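Brernik Word List: notes for people using the files

Welcome, and thank you for downloading this. Brernik is a list of household and kitchen words collected from the older families in and near Brernthorpe, with spellings, meanings and, wherever we could get them, a sentence showing the word in use. It began as a shoebox of index cards and has grown into something you can open in a spreadsheet, which still surprises me a little when I see it.

What you get

The main file is brernik_words.csv, and it holds 2,567 entries, one per row. The second file, brernik_sentences.csv, has the example sentences, and the two are joined by the entry number in the first column of each. I know a lot of people would have put everything in one big file, and I tried that for a good while, but words with several sentences made the rows so long that I kept losing my place.

Columns in the main file

entry: the number, never reused, even when a word is withdrawn
headword: the spelling we settled on
variants: other spellings, separated by semicolons
meaning: in plain English, as short as I could manage
room: kitchen, pantry, yard, sewing, sickroom or general
speaker: a two-letter code, never a name
sure: yes, fairly, or no

Please do look at the "sure" column before you quote anything. There are 340 entries marked no, and most of those were heard from one person on one afternoon. I left them in all the same. A word that only one grandmother remembers is still a word, and somebody reading this may have had the same word at their own table.

Storage words, a special headache

Words for boxes, tins and jars gave us more trouble than the rest of the list put together. Families seem to have named the container for what it once held, and then gone right on using the name after it held buttons or string or birthday candles. The same tin could have one name in the kitchen and another in the sewing room, and we have given those separate entries with a cross-reference in the variants column — not an elegant answer, but you can at least find them both.
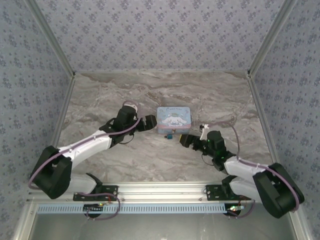
Nadhirah Manurung wrote in to say that her family kept one word for any tin with a lid and a quite different word for the same tin once the lid was lost, and that she thought entries 4 and 2 had been mixed up on just this point. She was right, and I've swapped the meanings over. Her letter also gave us a lovely sentence for the lidless kind, which you'll find in the sentences file.

Spelling

Two words come up so often in questions that I'll answer them in advance. "Au" is what you say when handing something over that might spill, and it is always written with a capital in our files because a spreadsheet program kept turning the small one into something else. "Uvow" is the heel of a loaf. I have seen it with a double v on two of the old cards, and you may meet it that way in family recipe books, but the single v won out.

Known problems

The yard words are thin. We ran out of February before we ran out of people to visit, and I'd like to go back when the roads are better. Accents on borrowed words are also uneven, and if the file opens full of odd characters, choose UTF-8 when your program asks.

Using the list

Teach from it, print it, read it out loud at supper. If you publish something with it, please name the list and the version, and keep the speaker codes as they are. Corrections are welcome up to 30th September for the next version, and anything that comes later will simply go in the one after. Please send the entry number along with your note, and tell me which room the word lived in if you remember.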